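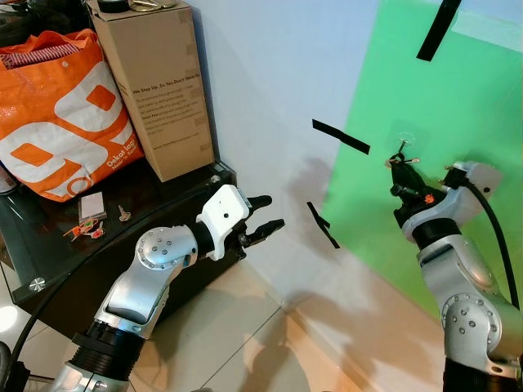

Every key in the Kerslake building opens something, one longtime tenant maintains, and the only open question has been what. That question now has an official answer, or most of one, after the building spent the better part of May sorting, trying and tagging every key it could find.

The final tally was 121 keys. The Kerslake has 46 doors.

The old office and workshop block on the north side of Stotano has never thrown a key away. Locks were changed, walls were moved, and at least one staircase was taken out, but the keys stayed on a board behind the front desk, and when the board filled up they went into a drawer. When the drawer jammed, they went into a coffee can. The building's management said in a notice to tenants that the can "is not a system" and that it would be retired by the end of the month.

The new arrangement relies on color. Keys to outside doors, the loading dock and the gates get an orange tag. Keys to rooms get a red one. Anything that couldn't be matched to a lock has gone into an envelope marked "pending," and the envelope is already fatter than the management would like.

Sorting was done on a glass-topped table, where the orange and red keychains waited in a heap next to an orange and white shopping bag and a tall cardboard box. Glass is a noisy choice of surface for metal keys, and tenants on the floor below mentioned this, several of them in writing.

The job was set off by a lockout in early spring. The tenants of a second-floor workshop came back from lunch to find their door shut and their keys inside, and the front desk cheerfully produced the spare. It turned out to be the spare for a room that is now part of a hallway. So did the next one. After 2 hours a locksmith was called, and the bill came to $400, a sum that has been repeated in every notice since.

Each key was tried in every lock it might plausibly fit, which for the older keys meant nearly all of them. Doors that had been assumed locked for years were found to be merely stiff. A closet on the top floor gave up a mop, a stack of phone books and another set of keys, which were added to the total without enthusiasm.

Four keys turned out to open the same broom closet. It has been suggested that this makes the broom closet the most accessible room in Stotano, and the management has not disputed it. The room that holds the electrical panel, on the other hand, had one key, and that key was on the ring of a former tenant, now two towns over. It came back by mail with a short note and no return address.

Not everyone is sold on the tags. The tenants of Loltura Printing, on the ground floor, point out that they have used a strip of blue tape on their key for years and have never once been locked out. They have been given a red tag and asked to remove the tape. As of this week the key has both.

There was also some discussion of dropping keys altogether. Movora, a firm that fits door keypads, sent in a quote for the entire building, and the management described it as "interesting," then went back to ordering tags. The front entrance may get a keypad next year. Tenants were asked for their views on the code and replied mainly that they would want it written down somewhere, perhaps at the front desk.

From June, spares will be signed out in a notebook and are due back the same day. A key that isn't returned will cost the borrower the price of a new copy, and a lost tag will be replaced free of charge the first time. The notebook will hang on a string by the board. The pen will hang on a separate string, the previous three pens having left the building.

Tenants who still have unlabeled keys at home, in glove compartments or on rings they no longer use are asked to bring them to the front desk between 8 a.m. and noon. Keys from the pending envelope can be looked over during the same hours. The coffee can is free to anyone who wants it.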